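The Middle Volume Deserves Better

By Ronja Björklund
December
5 min read

Publishers of fantasy for young readers have settled on a habit that serves neither the books nor the people who buy them. The opening volume of a series receives a campaign, and so does the last. The volumes between them are issued with a matching spine and a sentence assuring the public that the stakes have never been higher. Reviewers follow the same pattern, and libraries with limited funds have begun to follow it as well.

The case considered in this essay is The Salt Regents, the eight-volume series published by Forsberg, whose fourth book, The Toll at Justham, appeared this fall in a new paperback edition. It runs to 716 pages. It has been described in several quarters as a pause in the story. I hold that it is the best book of the set, and that the reasons it has been overlooked say a good deal about how series fiction is judged.

The complaint most often made is that little happens. The regent's twin daughters do not reach the capital. The siege promised at the end of the third volume is lifted by treaty in the first 50 pages, and the greater part of the book is spent in the river town of Justham, where the elder daughter, Ysolt, takes work as a clerk in the toll house. Readers who expected a war were given a ledger. It is understandable that some of them felt misled.

What the ledger provides, however, is a view of the kingdom that no battle could supply. Ysolt learns which families have stopped sending grain and which have begun sending sons. She learns that the Regency's magic, treated in earlier volumes as an inheritance, is in practice a tax, levied on villages that have never seen it used. When she finally confronts her mother in the fifth book, she does so with figures. That confrontation has been widely praised. It would be an empty quarrel without the patient work done here.
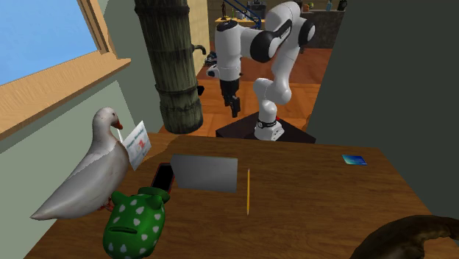 A second objection concerns tone. Some critics have held that the domestic chapters, in which the clerks share meals and keep one another's birthdays, belong to a gentler kind of book and weaken the threat that surrounds them. This misreads the function of comedy in a long work. A white duck beside an upright greeting card is a cheerful sight on any table, and a novelist who leaves out such sights has given the reader nothing to fear for. The birthday supper in the eleventh chapter runs for nearly thirty pages. By its end the reader knows each person in the toll house by voice, and when the Rostelel envoys arrive in the following chapter and ask for the names of everyone employed there, the request is terrible.

There are faults, and they should be recorded. The younger daughter's chapters are thin, and her journey to Rostelel is summarized where it ought to have been shown. The prophecy, always the weakest element of the series, is restated on four occasions in nearly identical words. A firm editor might have removed 40 pages without injury. The map in the paperback still places the toll house on the wrong bank, an error carried over from the hardcover.

These are ordinary faults, and the final volume has more of them. It has nevertheless been given prizes, and the fourth has been given none. The Kurkbridge library system, where I served for some years on the selection panel for young readers, bought 400 books for that age group in the year the series closed. The last volume was among them in multiple copies. The fourth was represented by one copy, shared among all branches, with a waiting list that reached into spring.

A library that holds the beginning and the end of a story, and only a fraction of its middle, has not made a saving. It has asked its readers to skip or to wait, and children are seldom willing to do either for long. Selection policy should treat a continuing series as a single work, purchased in equal numbers throughout or not purchased at all. Reviewers, for their part, might assign the middle volumes to someone who has read the earlier ones.

Forsberg has announced no plans for a collected edition. Should one be prepared, the publisher would do well to commission its introduction for the fourth book first, and to correct the map.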